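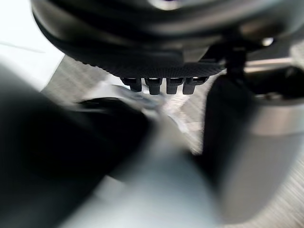
Someone asked straight off whether we could please settle the kitchen counter before anything else, because last month we ran out of time and it got bumped again. Fair enough, so I moved it to the top and the minutes run in that order.

Netosow shared kitchen, August meeting, started at 6:10 pm (I was late with the key, sorry all).

Counter. Long talk, mostly friendly! The general feeling was that tall things are creeping forward and there's nowhere left to put a cutting board down. We agreed that anything tall, dark or otherwise, goes to the back against the wall, and daily stuff stays in front. I said I'd draw a little plan and tape it inside the cupboard door. One voice against — the argument being that things at the back get forgotten and then get gross. We'll try it until the next meeting and see.

Shelf. Skulwood quoted us $142 for the wall shelf, brackets included. I thought that was high, two others thought it was a steal, and we went back and forth on whether it would even fit next to the window. Somebody is measuring before we say yes. Please measure the depth too, not only the length (I'm looking at myself here, I ordered the last one).

Coffee. The Karakaya bags only come in 500 gram size now. Agreed to keep buying them, but open one at a time and clip it shut. Decaf people get their own bag.

Labels. We still have most of the roll of 500 from the spring and I'd love for us to use them — name and month, nothing fancy. Anything in the fridge without a label goes out after four days. That passed quickly, which surprised me, given how the yogurt conversation went last time.

Plitodow moving in. They'll share the kitchen starting next month and asked for half a cupboard. Yes from everyone, the left one, once we've emptied it. Bring a box.

Any other business: the sponge. Replace the sponge.

Finished at 7:25 pm and a few of us stayed to wipe down.

Netosow > Shared spaces > Kitchen > Minutes

Recent items
Kitchen minutes, July
Cupboard plan, first draft
Skulwood shelf quote
Welcome notes for Plitodow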